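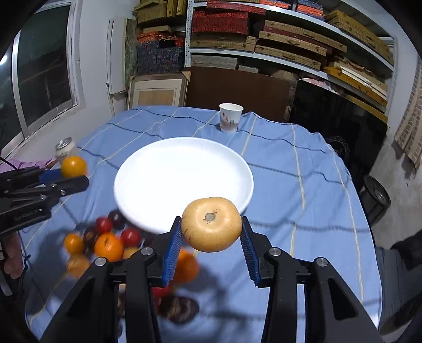
Bench notes, 13/04/2019 – entered by Kgomotso Coetzee, read over by Tshepo Mnguni

Second go with the Plalton hand-held gripper kit, the one Mertens sent us on trial. I like it even more than I did in December! The ridged blue pads are the best thing about it. They hold a round, peachy sort of fruit between the jaws and I don't feel I have to squeeze the life out of it.

Job for this round: fruit and tomatoes off the cloth, over to the white plate. Two grippers on the table at once, which gets crowded on the left – agree who goes first.

Pad force setting 3 for anything soft, 4 for the oranges. Tshepo wants to try 2 on the tomatoes and I think he's right.

Niggles: the jaws hide whatever is behind them, so you end up leaning to look. The manual has one thin page on changing pads.

Still to do: ask Mertens for spare pads and a price on the second kit, and see if the old Clelteck handle fits (I'd love it to).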